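Devside Forums > Home and Kitchen > Table and Dining

Topic: Fruit on a plate or in a deep bowl?

Yensuk
Posted 5/1/21

Good evening everyone. I have a small question and I hope it is not too silly for this section.

In our flat the dining table stands in the same room as the washing machine and the bed, so everything is always close to everything. Since November I keep the fruit on the table, because in the cupboard we forget it and then it is a pity. My mother-in-law gave us a deep ceramic bowl for this, but the oranges at the bottom went soft and green two times already. So now I use a plate. It is round and white with a raised rim, pale pink inside with little red marks, and I like it very much.
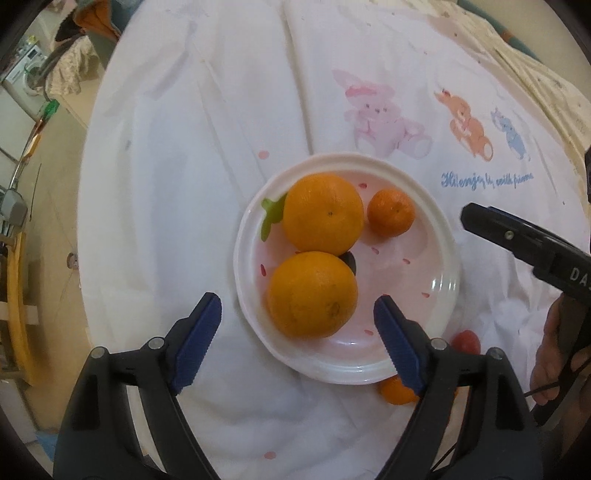 The problem is that a plate does not hold a lot. Three oranges are fine, but when I add the small mandarins they want to roll away, and the cloth gets creases each time somebody pulls it. The cloth is the one with the cartoon animals, the bunny and the others, which my daughter chose. It also has a few small red spots which I cannot remove. I tried washing it at 40 degrees with normal powder and I did not see a difference.

So, two questions. Do you keep fruit on a plate or in a bowl? And what do you do for spots on a printed cloth?

Tando
Member, 565 posts

Plate, every time. The air can go round the fruit and you see at once if one is going bad. I would only put the mandarins somewhere else -- a soup plate is good, the side is higher.

About the spots, try cold water and a little washing-up liquid first, and leave it 20 minutes. Don't rub hard on the print.

Prutano
Member

I must disagree with Tando. A plate is nice for visitors, but with a child in the house you will pick up mandarins from under the chairs every day. The bowl is not guilty if the fruit goes soft. You put too much in it. I have a bowl at home and I put 4 oranges, no more, and when they are eaten I put the next ones. Nothing was ever green.

Also please don't wash that cloth hot again before you know what the spots are. If it is from fruit, the heat can fix it.

Tando

Prutano, if you only put 4 oranges in a deep bowl then you are using it like a plate, no? It only takes more place on the table.

Prutano

It takes the same place. It is higher, not wider. But I don't want to fight about oranges.

Yensuk

Thank you both. I didn't know about the heat, so perhaps I made it worse myself. I don't know what the spots are. It can be jam, it can be felt pen, my daughter says she remembers nothing.

For the mandarins I will try the soup plate. We have one, but it is brown and it doesn't look so good with this cloth -- I know this is not important.

Tando

It is important if you look at it every day. And if it is felt pen, put an old towel under the cloth before you start, or the colour goes through to the table. I learned this on my own table.

Prutano

Felt pen I would try with a bit of spirit on cotton, but test it first in a corner where there is no animal. Some printed colours come off very easily. Tell us how it went, please, because I have a similar cloth with a big tea spot and I am afraid to touch it.

Yensuk

I will try the corner tomorrow when the table is free, and then I write here.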